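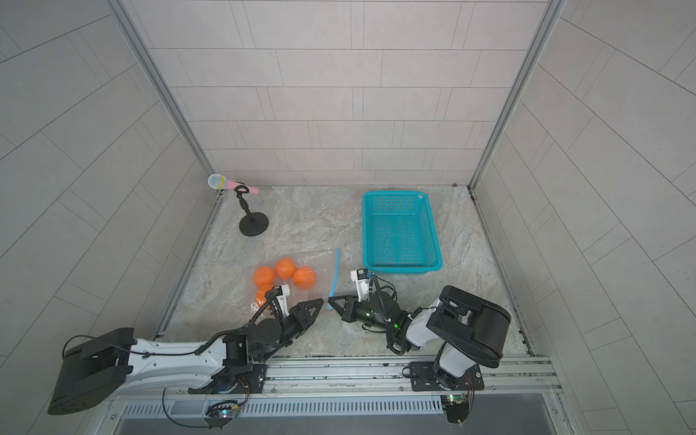 Club de Cocina Brumiva – El cuaderno de los caldos

Llevo años peleándome con el caldo de verduras y por fin tengo una versión que me gusta de verdad. La culpa la tiene Zoia Kravchuk, que en mayo me trajo un tarro del suyo y me lo bebí a cucharadas, de pie, en la cocina (¡ni lo calenté!).

Su secreto es tostar la cebolla. La partes por la mitad, sin pelar, y la dejas boca abajo en la olla seca hasta que casi se queme. Luego van dos zanahorias, el verde de un puerro, 150 gramos de champiñones y 5 granos de pimienta. Nada de col, que ya lo probé y olía toda la escalera.

Agua fría hasta cubrir y 49 minutos a fuego muy bajo – sí, 49, porque Zoia los apunta así y yo no discuto. Siamak le echa un trozo de corteza de queso al final y queda buenísimo, aunque entonces yo le quito la sal.

Me salen casi 13 tazas. Congelo la mitad en tarros pequeños y con el resto hago sopa de fideos esa misma noche. La próxima vez quiero probar con hinojo, ya os contaré.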